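Home Galleries Prints About the house Contact

Tabletops at Momville

Momville is a shared house with a long kitchen, a work room upstairs and a back porch that gets used from April until it is too cold to sit down. These photos are of the tables in it and what was on them. We started taking them in July, when Shaimaa Mahrous was making a list of the furniture and wanted a picture of each surface. The list was finished in a week and the pictures kept going.

There are over 124 in the full set. The ones on this page were picked by Shaimaa and Attila Medve, who live on different floors and agreed on most of them. Nothing was arranged for the photos. If a table had crumbs on it, the crumbs stayed.

Captions are by whoever remembered the most.

Kitchen

1. The long table, 7 a.m.
Two bowls and the end of a loaf. Anas Zaki leaves for work before the rest of us and eats standing up, so the chairs are still pushed in.

2. The long table, later the same morning
Same spot after breakfast for five. The jam lid was found in the dish drainer that evening.

3. Counter by the window
Tomatoes from the porch pots, lined up by how ripe they were. The softest ones went into sauce and the rest were eaten with salt.

4. Bread board
The board came with the house. It has a crack along one side that Wael Belhaj glued and clamped over a weekend, and it has held up through regular use. We keep it away from the sink now.

5. Lunch for the plumber
Rice, lentils, a plate of cucumbers. He was here for the upstairs tap and stayed to look at the kitchen one too.

6. Sorting the spice drawer
We had 24 jars and a good number of them were cumin. Eyerusalem Tilahun relabeled everything with masking tape and a marker. The old labels were hard to read and two were wrong.

Work room

7. Sewing table
Attila's curtain project, with the pins still in. The fabric is from Shokri, the shop on the corner, bought as an end of roll. It was a little short, so the hem is narrower on one side - you have to look for it.

8. Letter tray
Mail for people who used to live here. We hold it for a month and then send it back.

9. Card table, folded out
This is the table we take to the yard sale. It is 52 inches long when open, and one leg needs a folded piece of cardboard under it on the porch but stands fine indoors.

10. Puzzle, third evening
Edges done and most of the sky missing. Eyerusalem sorted the pieces by color into muffin tins, and that worked well except that we then wanted the muffin tins.

11. Repairs
A lamp taken apart for a new cord. Wael laid the screws out on a sheet of paper in the order they came off and drew a circle around each one. The lamp is back on the landing.

Porch

12. Seed envelopes
Saved from the previous summer and written on in pencil. Some got damp and the writing went faint, so a few rows were planted without knowing what they were. One turned out to be dill.

13. After rain
The oilcloth pools in the middle. We tip it toward the steps before anyone puts a plate down.

14. Paint test
Three greens on scrap wood, left out to see how they looked in evening light. The middle one was chosen for the back door.

Small things

The pictures in this group were taken close to the table, with no room around it showing. They are mostly items on their way somewhere else: to a shelf, a bag or the recycling. Shaimaa likes these best. Attila thinks there are too many of them, and so the selection is short.

15. Keys and a plum
Left by the front door. The plum was gone by noon.

16. Rubber bands
From the produce bunches, kept in a saucer. We use them for closing rice bags.

17. Juice and blues
A small bottle of orange juice drink with a white cap, pulp settled near the base, and a pale pink cup next to it. The two blue things match better than anything else we own - a flat block and a cylinder, over light wood.
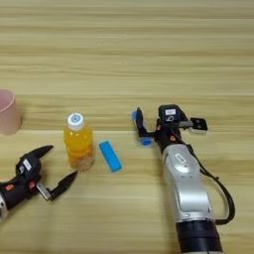

Prints and copies

Small prints of any photo on this page can be picked up from the hall shelf. Write the number on the pad there and put your name next to it. Larger prints are done in batches through Kellidero and take longer, so please check the pad first to see if somebody has already asked for the same one. The full set is in the blue binder in the work room. If you take a page out to look at it by the window, put it back in number order.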